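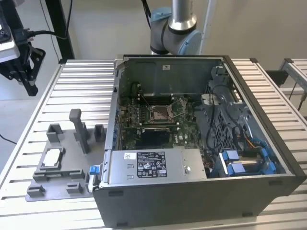
February, notebook of the repair bench, Mududby workshop

Started at 9 with the Dell tower, job 2837. It came back from Lakov with the note "does not start, fans run for a moment". I put it on its side on the slotted table and took the side panel off. The side panel goes under the bench, on the cardboard, please do not stand it against the door again.

What was done before today, from the job card: memory tried one by one in the first slot, no change. Power supply tested on the Vater tester, all voltages good. Hard drives were read in another machine and they are healthy, so the customer's files are safe. I have told this to Lakov by email.

So what remains is the processor, its socket, or the board. I wanted to look at the socket before anybody orders a new board, because a board for this model costs us 417 from Procházka and they do not take it back once the bag is open.

Socket: I looked with the strong lamp and the magnifier, from two sides. I found no bent contact. In one corner there was a little old paste, dried. I removed it with a wooden stick and a drop of alcohol, then waited before doing anything else. The lever moves well and the frame opens fully. With these frames one must let the lever go slowly, it has a strong spring and last month I had it on my finger.

Place for small parts: when the processor is out of its socket it lies in the shallow tray and nowhere else. Not on the table, the slots are wide enough to make trouble.

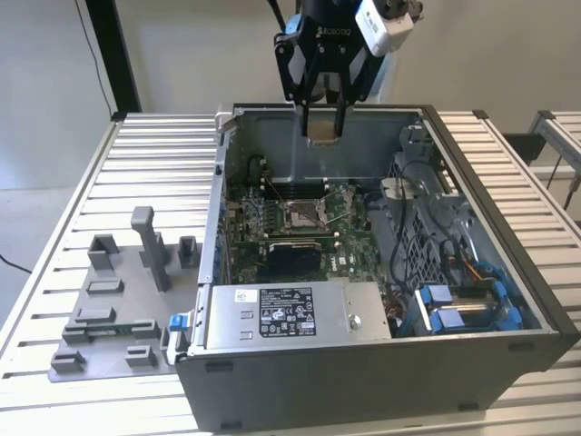 Job 2837, socket open, lever up. Drives and power supply left in their places.

Cables: the yellow and orange wires near the drive carriers are a bit tight. I did not pull on them. If the carriers must come out, use the blue tabs and take the upper part first, with the other hand under it.

Paste: the tube in the drawer is nearly finished. I wrote it on the order list together with wipes, box of 100.

Still to do:
- close the frame, new paste, heatsink on, screws crosswise
- start with one memory module only
- if the fans stop again, try the spare processor from the shelf before ordering the board
- write the hours on the job card (I forgot this for the morning)

Question for whoever has worked on this model: does the fan shroud have to be fitted for the first start, or will the machine complain without it? I could not find it in the manual.

Mududby workshop, repair bench notebook | Contact: ask at the front desk | Back to top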